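Right, a thread about whether a machine can do the washing up yet. Or the tidying. Or anything at all that I'd pay to have taken off me. Posts numbered so I don't lose my place.

1/ For anyone new: I run the back end of a small café, I've got two kids and a dishwasher that needs a talking-to, and I read everything I can find about home robots. I've no engineering background whatsoever. I just really, really want one to put the fruit away.

2/ Every February my feed fills up with clips of robots folding shirts. Lovely. Then you look at the corner and the clip is playing at ten times the speed. I can fold a shirt slowly too, thanks.

3/ So I've stopped asking "can it do the laundry" and started asking about the tiny jobs. Can it pick up one thing and put it in another thing? That's most of my day, when you think about it. Cup to shelf, spoon to drawer, fruit to bowl.

4/ Fruit to bowl is a good one because you can see straight away what's hard. There's a little dark red bunch with a leaf on top in the gripper, a big white bowl next to it, and a hand in a black glove on the far side. It's got centimetres to go and I was still leaning forward in my seat.
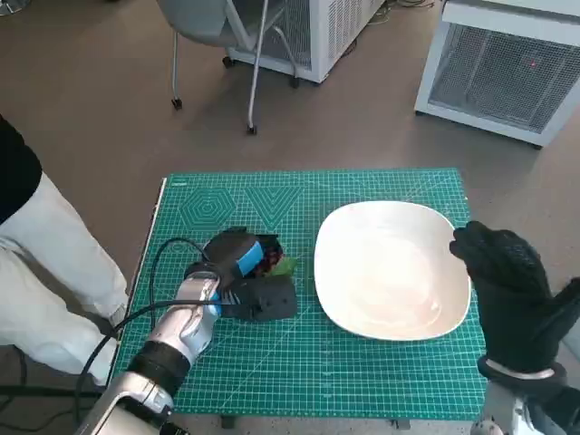
5/ I love that the two sides don't match, by the way! Pincers on one, a proper hand shape on the other. I've argued about this with Shu-fen Siu for months. She's firmly for fingers. I say give me the pincers, I use tongs all day and nobody at the café has ever complained about tongs.

6/ Her point (and it's a fair one) is that everything in a kitchen was made for hands. Jar lids, tap handles, the silly little tab on the milk. My point is that half of it was made badly for hands as well.

7/ What I'd want to know before handing over any money:
— how many goes out of a hundred does it get right
— what does it do when it drops something
— who's standing next to it, and how often do they step in
— does it still work if I move the bowl

8/ That last one is the killer. My bowl is never in the same place twice. Somebody's always put their keys in it.

9/ There's a firm called Clalska that sent round a brochure for a counter-top arm called the Busier (great name, no notes). It says 200 picks between checks. Picks of what, though? Identical plastic cubes? I can do 200 plastic cubes. Try it on a punnet of strawberries that's been in a warm van.

10/ And the price had 1,000 in it, with "per month" in small grey letters underneath. For that I'd want it to do the bins.

11/ Shop floor is a different story, I think. My cousin works at the Carrasco warehouse out by Ullport and they've had arms shifting boxes for ages. Same box, same belt, same height, all night long. She says they're dull and brilliant. Nothing like that in my kitchen, where nothing is the same shape as anything else.

12/ Soft things are where it all gets sticky for me. Cloth especially. A tea towel hasn't got a shape, it's got whatever shape you last dropped it in, and anything lying on it sinks in and hides a bit of itself.

13/ Have a look from down at gripper level. Grapes (artificial ones, and the leaf as well) up against crumpled grey-blue cloth, with a great fold of black ribbed knit hanging over the top. The leaf is sitting right in front of the bunch. Now decide where you'd pinch. I'd do it without thinking, and that's the bit I can't explain to a machine or to my eldest. 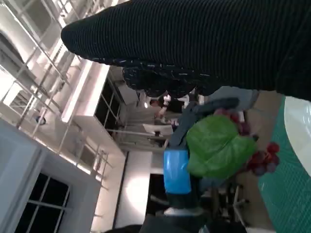
14/ Someone's bound to say "but they're fake grapes". Yes! I'd start with fake ones too. When I train a new starter on the till they don't get the Saturday queue... well, they don't get the lunch rush first, let's put it that way. Real grapes roll, squash and come off the stalk if you look at them funny. Get the fake ones sorted and then come and see me.

15/ Several of you have asked whether I'd let one loose around the kids. Slow and on a table, with me in the room, yes. Wandering about with a pan of pasta, no chance.

16/ My running list of chores, by how soon I reckon I'll see one doing it in an ordinary house:
Soon: moving light things from table to tub
Later: loading a dishwasher (plates yes, wine glasses I'm covering my eyes)
Much later: changing a duvet cover. I'm 38 and I still end up inside it.

17/ Shu-fen has just messaged to say the duvet cover will be done by something with fingers. We'll see. If anyone's had a go with a home arm of any sort, tell me what it dropped first, I'll be reading replies once the dishwasher's on.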